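Garage & Shop Talk > Storage
Monday, 8:10 pm
Posted by Szu-yu Chow

Moving my shop into the new unit in May and need shelving. Quote from Quintero came in at 309 a bay, steel, powder coated. Fudico wants less but you wait. Is paint color really worth paying for? They charge 70 extra for anything that isn't gray.

carby_dan wrote:
Get the gray. Color is a waste. Spend it on thicker decking – thin shelf sags in the middle and then your stuck with it.

millrat8 wrote:
Disagree. Went yellow on mine and would do it again. Dark parts on gray shelf in a dim corner = you find them with your elbow. Black on yellow you spot from the door.
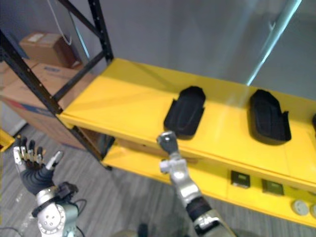 Black holders on the yellow top shelf.

It does glare a little under overhead lights. Can live with that.

carby_dan wrote:
Or buy a better light? A 4,000 lumen strip costs less than the color upcharge and it lights the whole room, not just the shelf.

fitbridge_lou wrote:
Both of you skipped the floor. Is the slab level? Mine wasn't, spent a whole weekend shimming feet. Also ask Quintero if the feet are included, they werent on my order.

Szu-yu Chow wrote:
Slab is bad by the drain, fine elsewhere. Will ask about feet. Leaning yellow for the small parts bay, gray for the rest.

millrat8 wrote:
Good split. Order touch up paint same time, the match is never right later.

COMMENTS

pegboard_pete: Used bays. Check auctions first. Always.

tinaw: Had Fudico, 8 weeks late. Shelves are fine tho.

carby_dan: Still say gray.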